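Zwischenbericht Januar: Ortsverzeichnis Susach

Hallo Finbarr Nic Aodha, hallo zusammen bei Temalex,

wie versprochen kommt jetzt der Stand zu unserem Verzeichnis der Orte und Verwaltungseinheiten im Bezirk Susach.

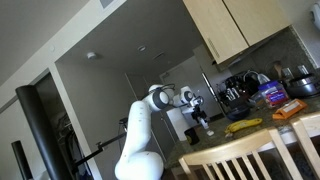 Von den 92 Ortschaften auf der alten Liste habe ich inzwischen 90 mit Koordinaten, Höhe und zuständigem Gemeindeamt erfasst. Zwei fehlen noch, die liegen beide oben am Itel (und die Karten dort widersprechen sich leider beim Grenzverlauf!). Da frage ich gerade beim Vermessungsamt nach, die Antwort kann dauern.

Richtig gefreut hab ich mich über die Entfernungstabelle: Luftlinie und Straße stehen jetzt getrennt drin, das hattet ihr euch ja beim letzten Mal gewünscht. Am Itel macht das übrigens einen Riesenunterschied – ein Weiler liegt 4 Kilometer Luftlinie vom Bezirkshauptort weg, mit dem Auto sind es 30, einmal komplett ums Tal herum.

Bei den Einwohnerzahlen hänge ich etwas hinterher. Drei Gemeinden haben mir noch alte Stände geschickt, die lasse ich vorerst leer, das sieht auf der Karte zwar löchrig aus, ist mir aber lieber so.

Zum Geld: Die Reisekosten sind niedriger als geplant, den Rest würde ich gern in den Druck der Übersichtskarte stecken. Passt das für euch? Dann hole ich gleich Angebote ein.

Viele Grüße und bis bald!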